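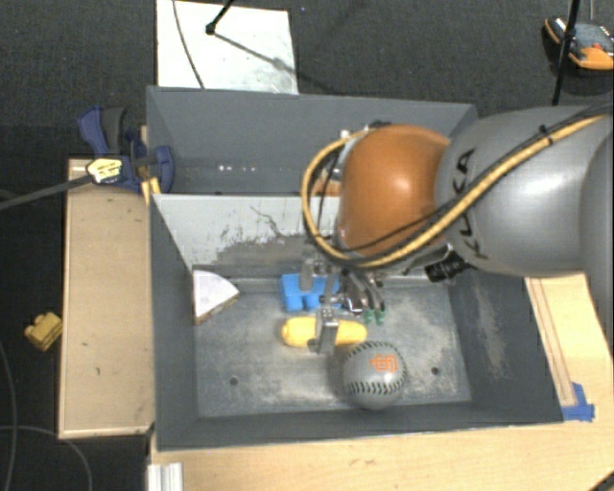 Who has to sign the sheet before the arm is switched on? Whoever would be standing closest to it if the sheet were wrong.

That was rule 2 at Prins, and it was the only one I never had to look up. The rest lived in a binder from Ilance, who sold standards the way other firms sell carpet, by the yard. I was hired that December to audit the binder. Nobody had opened it since the cell was installed, and the rings had rusted shut.

Rule 8 said the stop button must be pressed at the start of every shift, to prove it stopped things. The night crew had logged 1000 presses. I was impressed until I noticed they were all in the same pen, and the pen ran dry at number 20 and came back green.

"We press it in spirit," the shift lead told me.

I wrote that down. My employer, Biller, liked quotations in its reports - they filled the page and were hard to dispute.

Then I asked her to press it for me. She looked at the button, and at the crew, who had found reasons to be near the door. She pressed it. The arm stopped. A radio in the break room stopped too, along with the lights over the loading dock and the vending machine, which had been halfway through delivering somebody's pretzels.

"Is that in the binder?" she asked.

We pried it open with a screwdriver. The wiring page had been borrowed from another customer, a bakery called Harano, and its name was still in the corner. According to the page, we had safely shut down the ovens.

I gave the cell a conditional pass, the condition being an electrician. She read the form twice, signed it, and dated it Friday, December 16, 2022, in green. Then she went to see about the pretzels.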